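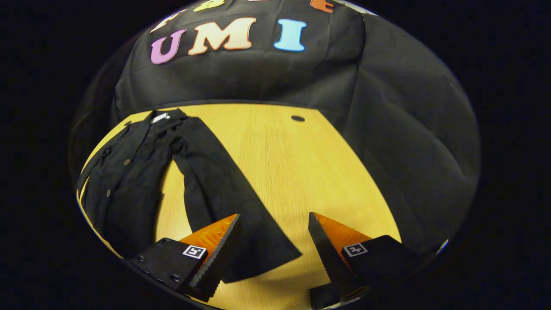 The Black Shirt

Marlina Gunawan had the shirt out on the yellow table by six. Yusri came in with his shoes in his hand.

"It has a collar," he said.

"Your uncle asked for a collar."

She started with the left sleeve. Her mother had taught her to fold the sleeves first, and she had never tried it another way. Yusri stood and watched. The bus to Urkness left at 9, and he still had to find his ticket.

"Will you hang it up when you get there?"

"Yes."

"You won't."

He put his shoes on. She folded the other sleeve, turned up the hem and laid the shirt in his bag on top of the towels.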